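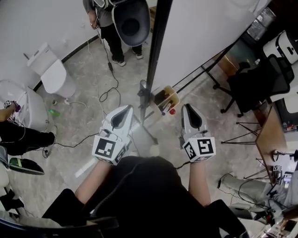 Care of the Bathroom Practice Room
Handout for session 7, 17 July 2018
Teacher: Raymonde Carrier

In the last session we spoke about the water side of a toilet. Today we speak about the floor in front of it. In the practice room many things lie or stand on the floor, and each of them has its own rule.

1. Cables
Before you start to work, follow every cable with your eyes from one end to the other. When a cable has a plug, look where the plug is. A plug should not lie on the floor near a toilet, also when it is connected to nothing. Put it on the shelf.
A cable which is too long must be coiled in large circles and placed at the wall. Do not wind it around a hose. White cables and white hoses are easy to confuse, so say aloud which one you touch before you pull.

2. Stands and poles
A stand on three legs needs more space than you think. Open the legs fully, then push softly on the pole with one hand. If it moves, correct the legs. Small things such as pens belong in a tray, and the tray must be taken off before you carry the stand. 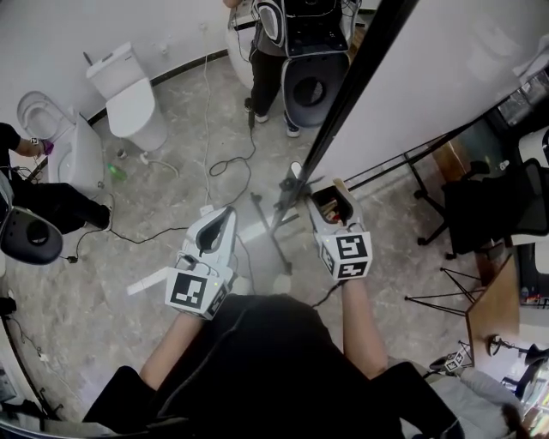

3. Toilets
We close the lid when we work next to a toilet. A small part which falls in the bowl can cost us 40 minutes. Raise the lid only for the inspection of the seat and the bowl.
At the base, look at the hose and its connection. The hose should make a soft curve. If it is folded, call me or Harvey Morin, and please do not correct it alone.

4. Cleaning the floor
First the dry dirt, then the damp cloth. Start at the back wall and go along the baseboard, then behind each toilet, then toward the door. For this floor we use the Lundard cleaner, 2 caps in one bucket. The dark veining is a part of the pattern, so do not rub at it!

Homework
Read page 76 of the course book. Write half a page: in what order would you clear the floor of your own bathroom before a repair? Bring it to the next session.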